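**Ticket:** Wrist camera smears during fast approach, Carano arm with textured fingers
**Opened by:** Kenza Ouazzani
**Picked up by:** Edmund Jabłońska
**Site:** Plernside bench
**Status:** Open, waiting on the Cowie controller run

**Kenza, Tuesday, 9:40 am**

First things first, the new bumpy fingers are terrific! I swapped them in for the smooth Prindinier pair and did 100 picks with each set, same objects, same grip force. Smooth pair dropped 8. Bumpy pair dropped none. I've wanted a result like that since February and I'm still grinning about it.

The trouble is the wrist camera. On slow moves the picture is lovely and crisp. Once I push the approach speed past step 7 on the dial, everything goes to mush and the object finder loses its target. It comes good again when the arm slows down.

What I've tried so far:

- Wiped the lens, no change
- Reseated the camera cable at both ends, no change
- Put the smooth fingers back on, same blur, so I'm not blaming the new ones
- Tightened the camera mount (it did take a quarter turn – worth checking on yours too)

**Edmund, 10:25 am**

Great numbers on the fingers, I'm keen to try a set here. What's the exposure set to? If it's on auto, the camera could be holding the shutter open too long for that speed. Also, does the blur go sideways or does it spread out from the middle? Sideways would make me think of the wrist joint wobbling.

**Kenza, 11:10 am**

Exposure was on auto, yes. It spreads out from the middle, more or less. The lower part of the picture blows out to white as well, on both sides of the gripper body, while the brown panels still have their colour.

**Edmund, 11:30 am**

That sounds more like forward motion than wobble, which is good news for your wrist joint. Please try these in order:

1. Lock the shutter at 1/1000 and leave gain on auto.
2. Repeat the approach at step 7 and one step above it.
3. If the picture is too dark, add a lamp. Leave the shutter where it is.
4. Run the same path on the Cowie controller. Its ramp is gentler and I'd love to see the two side by side.

Could you also attach a bad one from this morning, before any changes?

**Kenza, 1:15 pm**

Attached. Shutter is locked now and I'm setting up the first pair of runs. The Cowie is still in its box – I'll get it wired up after that and post both sets in this ticket.
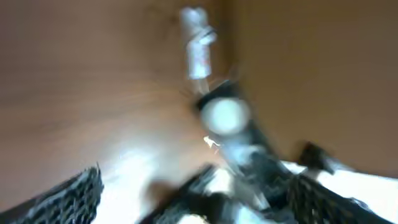 *Attachment 1: wrist camera view with the bumpy fingers on, auto exposure, heavy blur.*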